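Moving the office off the old mail server

The shared mail server we had been running since the Vadmont days is off. It was a single machine with 33 mailboxes, two of them over quota for most of their lives, and a spam filter whose rules had grown to 653 lines. I went through those lines in September. Most matched senders that no longer exist.

I considered two hosts, Noscombe and Esport. Esport was cheaper per mailbox but capped attachments lower than our drawings need. Noscombe also lets you keep server-side folders with slashes in the name, a thing our accounts folder depends on for reasons that predate me.
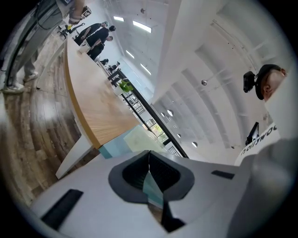

The open-plan side of the office.

The order that worked was as follows. Lower the TTL on the MX record to five minutes and wait out the old value. Create every mailbox on the new host. Run a first full sync while the old server is still taking mail. Switch the MX record. Run a second sync to collect whatever landed on the old side in between. I kept the old server listening for another five nights and it received a handful of messages, all from one parking permit system that seems to cache DNS forever.

The sync tool copies read and unread flags correctly. It does not copy filters, so those were rebuilt by hand.

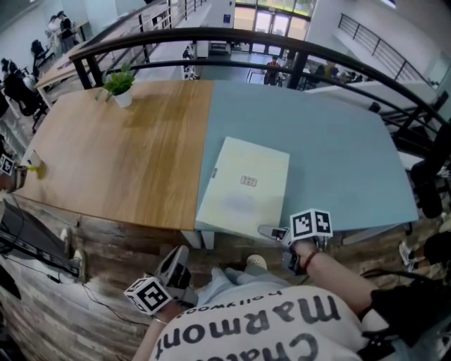 Aliases took longer than the mailboxes. The old setup allowed an alias to point at another alias, and the Agbayani project address went through two hops before it reached a person. Noscombe rejects chains, so I flattened them all into a text file and imported that.

Still open: SPF is fine, DKIM is signing, and DMARC is set to report only. I will read the reports for a few weeks before tightening it. The scanner by the stairs still can't authenticate and is sending through the old relay for now.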